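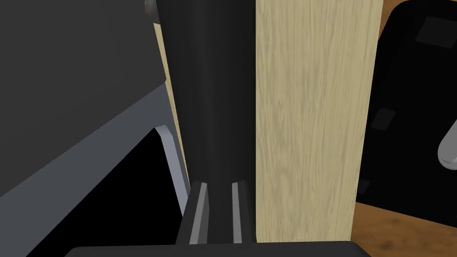 Greifer am Fuß eines hohen schwarzen Teils, aus der Simulation.

Automatisierung bei uns in der Halle, Zwischenstand

20. Mai 2018

12 mal geteilt · 4 Kommentare

Ich arbeite bei Bremolora in Sanitz, wir packen Einrichtungssätze für Ferienwohnungen. Töpfe, Griffe, Lampenteile, Kleingeräte, alles kommt aus Regalfächern und geht in Kisten. Im Sommer sind das in guten Wochen 582 Kisten. Seit Dezember ist klar, dass ein Teil der Greifarbeit an einen Roboterarm gehen soll. Das System heißt im Haus Bridow. In der Halle steht davon bisher der Sockel, alles andere läuft am Rechner.

Ein paar Leute haben mich gefragt, wie das bei uns abläuft und ob ich mir Sorgen mache. Deshalb schreibe ich es einmal auf.

Was am Rechner passiert

Im Büro hinter der Warenannahme sitzt Inna Vakulenko. Sie baut Szenen mit Möbeln und Gegenständen nach und lässt den Arm darin fahren. Der Blick geht dabei über den Greifer nach vorn, unten sieht man immer das schwarze Gehäuse und die beiden Finger mit den hellen Innenseiten. Am Anfang fand ich das anstrengend anzusehen. Man hat kein Gefühl dafür, wo oben ist, wenn sich der Arm dreht. Nach einer Stunde geht es.

Zwei Nachmittage in der Woche sitze ich daneben. Meine Aufgabe ist, zu sagen, wie wir ein Teil von Hand nehmen würden. Das klingt einfacher, als es ist. Ich habe neun Jahre lang Sachen aus Fächern geholt und nie darüber nachgedacht, von welcher Seite ich komme. Bei einem hohen Teil, das unten schmal wird, greife ich mit der rechten Hand tief und halte mit der linken oben gegen. Der Arm hat nur die eine Hand. Also muss er unten ansetzen, und dann wird überlegt, ob das Teil beim Anheben kippt und woran es stoßen kann.

Enge Stellen sind das Hauptthema. Wir haben Fächer, in denen man mit dem Ellbogen am Rahmen anschlägt. Unsereins merkt das und zieht zurück. Inna muss so etwas vorher eintragen. Ganze Nachmittage gehen für Ecken drauf: der Greifer steht leer vor einer Wand, die Finger sind offen, und wir reden darüber, wie weit er noch nach rechts darf. Die Flächen haben in der Simulation ein Muster in Hellbraun und dunklem Grün, das niemand von uns in der Halle haben wollte. Für die Abstände ist es egal. 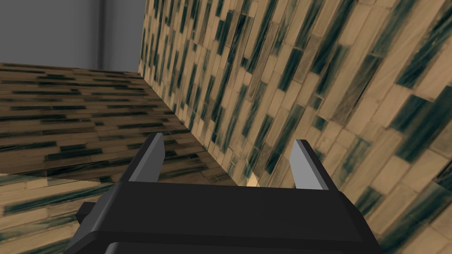 Was sich für uns ändert

Wir sind in der Packerei zu neunt. Entlassen werden soll keiner, das steht in einem Aushang und ist mit Unterschrift vom Chef. Ich glaube das auch, für die nächsten zwei Jahre jedenfalls. Danach kommt es darauf an, wie viele Kisten es sind.

Geändert hat sich schon jetzt einiges. Die Teilenummern wurden neu vergeben, 145 Teile haben einen festen Platz im Fach bekommen, und der muss stimmen. Früher hat jeder ein bisschen nach Gewohnheit eingeräumt. Antonina Vasylenko hatte die schweren Sachen immer links auf Hüfthöhe, das war für ihren Rücken besser. Jetzt liegen sie dort, wo der Arm sie später erreichen soll, und sie muss sich weiter strecken. Das haben wir gemeldet. Die Antwort war, dass es nur für den Übergang ist. Der Übergang dauert inzwischen 8 Wochen.

Otis Begay aus der Frühschicht hat sich für die Schulung eingetragen, ich auch. Wir sollen später den Arm anhalten, wieder anfahren und kleinere Störungen selbst beheben. Eine Zulage dafür ist besprochen, aber ich habe noch nichts Schriftliches. Kyrylo Hordiienko wollte keine Schulung. Er sagt, er packt lieber, und dafür wird er auch weiter gebraucht. Glas, Textilien und alles mit losem Kabel bleibt bei der Hand.

Der Ton in der Schicht ist etwas anders geworden. Es wird mehr gefragt, wer was gemacht hat, weil jetzt jede Abweichung im Fach auffällt. Das hat mit dem Arm direkt wenig zu tun, es kommt von den festen Plätzen und den Scannern dazu. Mir wäre es lieber, man hätte uns das vorher gesagt. So haben wir es beim Arbeiten gemerkt.

Auf der anderen Seite: Das Heben aus dem untersten Fach soll als Erstes wegfallen. Darum trauert hier niemand. Ich hatte letzten Winter drei Wochen Rücken und weiß, wovon ich rede.

Beim letzten Termin mit Inna ging es um die Neigung. Sie hat den Greifer schräg gestellt, damit stand der ganze Raum auf dem Bildschirm schief. Ich habe gefragt, ob das so in die Halle soll. Sie meinte, in manche Fächer kommt man gerade einfach nicht hinein, und ich musste ihr recht geben. Ich drehe das Handgelenk da auch.
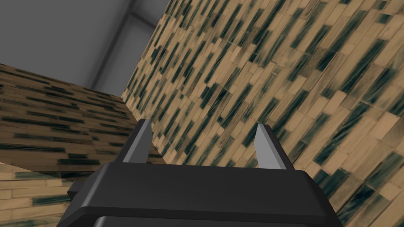
Wie es weitergeht

Der Arm soll nach den Betriebsferien kommen. Zuerst läuft er an einem Regal, mit Zaun, und nur in der Frühschicht. Joris Prins aus der Technik macht die Abnahme und will dabei jemanden von uns haben, der packen kann. Wahrscheinlich Otis, weil er ohnehin früh da ist.

Offen ist noch, was mit den Pausen wird. Bisher machen wir Pause, wenn eine Tour fertig ist. Wenn der Arm im Takt legt, muss jemand am Band stehen, und dann geht das so nicht mehr. Dazu gibt es im Juni eine Besprechung. Ich nehme die Liste mit, auf der auch Antoninas Fach steht.

4 Kommentare · Teilen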